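Taking a hired e-scooter or e-bike out of town along the river path

4 min read

My partner and I are going to Plestance for a long weekend in May and would like to spend one of the days on wheels instead of on foot. We walked the centre last time and saw most of what we wanted. The idea is to hire something electric in town and follow the river path out to Burley, have lunch there and come back the same way.

I can ride a bike but I'm slow on hills. My partner hasn't been on one since school and would much prefer a scooter. The hire app shows both, but the map has a shaded area that stops well short of Burley and I can't work out what that means in practice. Does the scooter stop dead at the line? Do they charge you for going over it?

Also, is the path any good? The tourist leaflet calls it "mostly surfaced", which could mean anything. We'll be staying near the station, with no car, and would rather not spend more than 80 pounds between us on hire.

Posted by slowlane_pat
14 comments

towpath_regular

I live at the Burley end and ride this most weeks, so I'll take it in order.

The shaded area is the riding zone for the scooters. When you cross the edge the motor cuts out gradually over a short distance. It doesn't throw you off, but you are then left pushing a heavy thing along a path, and you can't end the hire until you've pushed it back inside. The zone ends at the second footbridge, which isn't even halfway. So the scooters are no use for what you want. They're fine for getting from the station to the market square and that's what most people use them for.

The app bikes have the same limit. What you need is one of the independent shops. Kamath Cycles, under the railway arches, hires proper electric bikes by the day and doesn't mind where you take them as long as they come back by closing, which was 5.30 pm when I last asked. They want a deposit of 300 pounds per bike, held on a card and released when you return it. Worth knowing before you go in, as with two bikes that's a fair bit of your limit tied up for the day. The hire itself should come in under your budget for the pair of you, but ring them for this year's price. Book ahead for May.

The path is in three bits. From the weir to the rowing club it's tarmac, wide and flat. After that it's packed gravel as far as Valwood lock, and all right on anything with decent tyres. From the lock to Burley it's narrower, with tree roots pushing up in places, and after rain there's one low stretch that floods. If it's under water, go up the ramp at the lock and use the lane. It has one short hill and the motor will deal with that.

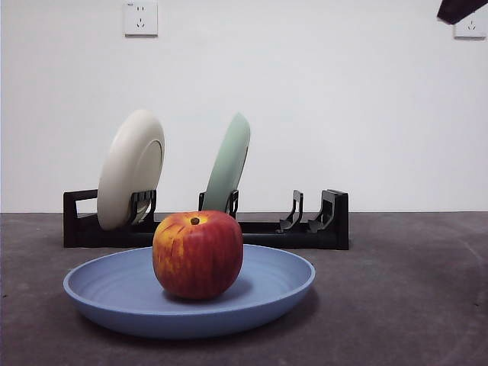

Food on the way is thin. There's a kiosk at the rowing club that opens when it feels like it, and then nothing until Burley. Take water and something to eat, and don't count on lunch much after 2 in the village – both pubs stop serving early. The bakery is good but closes when it has sold out.

On your partner not having ridden since school: ask the shop for a step-through frame and have them set the saddle low enough that both feet reach the ground. Spend ten minutes going round the car park behind the arches before you set off. Start in the lowest assist setting. People who are new to electric bikes tend to push off hard in the top setting and get a fright when it pulls away.

Last thing, the bell. Use it early and slow right down for walkers and dogs. There has been a lot of grumbling about fast bikes between the weir and the club, and some of it is fair.

31 people found this helpful

m_wheeler62

Do NOT take the scooter. I did last summer and had to push it back from the footbridge in the heat, paying by the minute the whole way. Bikes or nothing.

Or get the bus, there is one.

6 people found this helpful

greyhelmet

Agree with most of the above. A few things to add.

Check the battery before you leave the shop. It should read 100 per cent, and if it doesn't, ask for another. There and back is well within the range of one charge if you keep to the lower settings, but I was once given a bike at 80 and it was nearly flat by the time I got back to the weir, with a headwind. You can still pedal it with no power. It's just heavy.

The bus m_wheeler62 mentions does run from Burley back to the station, but it won't carry bikes, so it isn't a way out if one of you gets tired. The train from Valwood will take two bikes per carriage. The station is up the hill from the lock, with a lift that was out of order when I used it in January. I don't know if it has been mended.

If your partner really has their heart set on a scooter, there was talk of extending the zone as far as the rowing club. I haven't seen anything to say it has happened. Look at the map in the app on the day – the shaded part is what counts, whatever the leaflet says.

Helmets are included at the arches but they run out of the small sizes. Gloves you'll have to bring.

9 people found this helpful

slowlane_pat

Thanks all, very useful. Bikes it is. I'll ring the shop about the step-through one and ask about the deposit. Didn't know about the flooding so we'll keep the lane in mind.

Share (12) | Comments (14)

Contact us | Community rules | Copyright Riverside Travel Help | Back to top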